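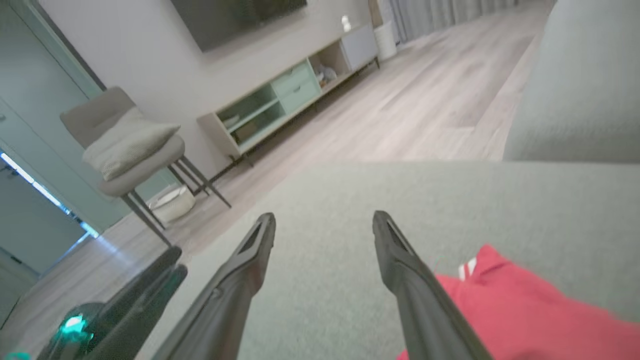

Tramo Plitmont two-seat sofa, light gray

The Plitmont ships in two cartons. The base and seat deck are in the larger one, the back, arms and hardware in the smaller. Assembly took one person 20 minutes with the supplied hex key. The bolts run into steel threaded inserts, and all of them lined up on the first try. The printed instructions skip the felt pads for the feet, which are taped under the seat deck and easy to miss.

The seat is on the firm side. It uses a single foam block over webbing, with no loose cushion to turn or refill. After 8 weeks of daily use I measured a dip of 3 mm at the spot where I normally sit and none elsewhere. Taller people may want more depth. The back is low and gives little support above the shoulder blades.

The fabric is a fine weave in pale gray. Lint shows less than I expected - dark pet hair shows plenty. Coffee came out with cold water and a cloth, ballpoint did not. The seat cover is stapled down, so machine washing is out. The arm covers come off with a zipper.

Noise: one creak from the left rear leg, cured by retightening after the first week. Tramo says to do this monthly, which seems excessive.

At just over 600 dollars it costs more than the Dritdale I had before, and the frame is clearly stiffer. The Dritdale had washable covers throughout and a softer seat. For a den or a small office I would buy the Plitmont again. For a house with young children I would look at the Chan range first, where every cover unzips.

Reviewed by Eluned Jarman, 2023-10-22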